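My second year with the lion dance

I'm back from September practice with sore shoulders and a huge grin, so this will be a long ramble. Last year I was the tail. This year Chin-lung Kuo handed me the head and told me to stop thinking about my feet!

Our troupe, Chung, learned the dance from Leopold Fuchs, who picked it up at 17 and kept dancing until his knees quit. He teaches by drumming on whatever is near him. You listen, you move, and if you get ahead of the beat he starts the whole thing over. We started over 12 times one evening and I loved every minute of it.
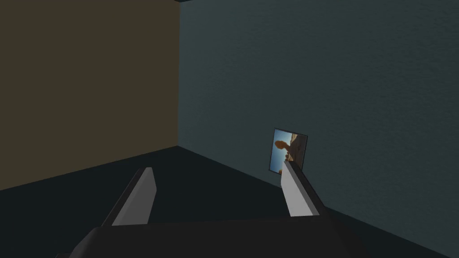 The head is heavier than you'd guess, and your arms have to do the blinking, the ears and the mouth while your legs are busy with something else. Endang Chong, my tail this year, can feel when I'm about to turn before I know it myself. I have no idea how she does it (she's bent double back there, staring at my heels).

We walked through the new opening at Lornel, too. The lion wakes up, scratches, gets suspicious of the greens and finally eats them. I keep rushing the suspicious part. Leopold wants it slow enough that little kids start yelling advice. 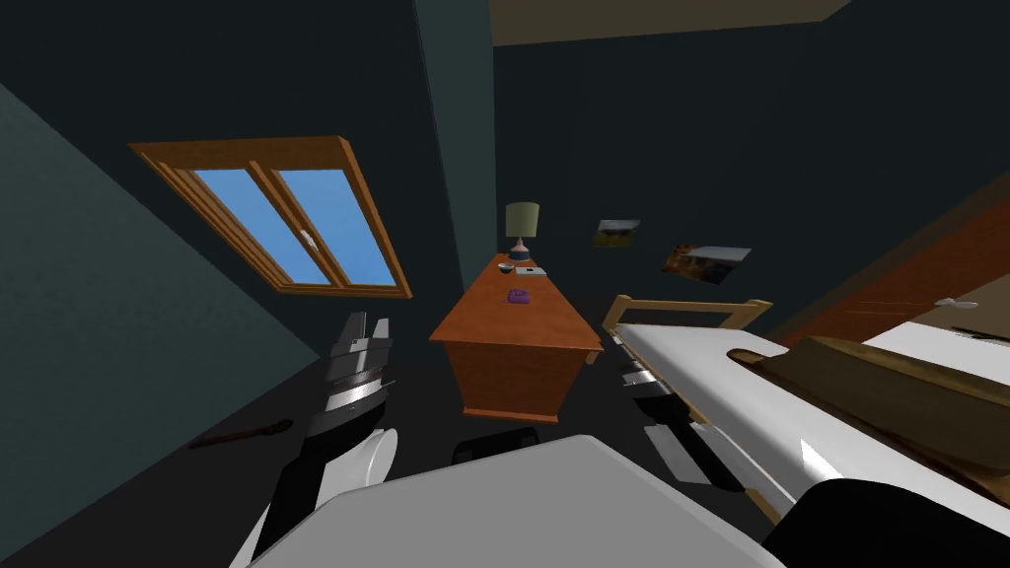 The window, at a tilt.

Pak-hei Yu is on drum for the street parade, and Shamim Satti has taken over cymbals after years of saying she had no rhythm. She has so much rhythm! The two of them practice in her garage until the neighbors come out to listen.
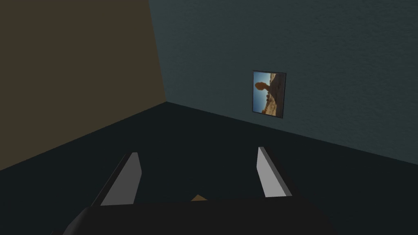
What's next

More stance work, which I'm bad at, and then the first run with the full costume. The parade route goes up to 60 minutes with one water break. If you live near Lornel and want to try the tail, come by at six. Wear flat shoes.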